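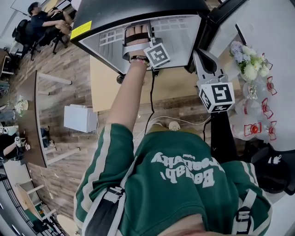
Last modified: Friday, 4:12 PM

Ticket 594 — Marker tracking lost during open day demonstration
Site: Stosdale demonstration room
Reported by: Demyd Romaniuk, Visitor Programs
Assigned to: Ka-ming Mak, Hladun Technical Support
Priority: Normal
Status: Monitoring

Summary
During the February open day, the hand-tracking demonstration stopped twice while guests from Rernberg were present. On both occasions the control software reported that the hand marker could not be found. The gripper held its position as designed. No injury or damage was reported.

Setup
The operator wears a plastic brace on the back of the right hand with a white cube marker on it. A second cube marker is fitted at the end of the gripper component beside the panel. Both must be recognized before the session will start.

Log

9:40 AM — D. Romaniuk
First stop occurred as the operator reached for the panel. Session restarted from the console. Marker found again without any change to the equipment. The demonstration continued.

10:25 AM — D. Romaniuk
Second stop, same message. Guests were moved to the next station while the session was closed. Please advise whether the afternoon demonstration may go ahead.

10:50 AM — K. Mak
Please confirm that the brace strap is tight across the fingers and that the cube does not turn when pressed lightly. Please also send the marker confidence setting shown on the Gendach status page.

11:15 AM — D. Romaniuk
Strap was tightened by one notch. The cube itself is firm. Confidence setting reads 80.

11:35 AM — K. Mak
The setting is higher than the value in the site configuration. It appears to have been carried over from a calibration profile. Load the standard demonstration profile, restart the session and run the reach test with the hand flat and then tilted.

12:05 PM — D. Romaniuk
Standard profile loaded. Reach test passed in both positions. Afternoon demonstration approved by Visitor Programs.

3:55 PM — D. Romaniuk
Afternoon demonstration completed with no further stops. Logs have been uploaded to the ticket.

4:12 PM — K. Mak
Logs received. Both stops match the moment the hand was tilted toward the panel — the marker was still detected, but below the required confidence. Site staff are asked to check the active profile before each visit. The ticket will stay open until the next scheduled demonstration has been run.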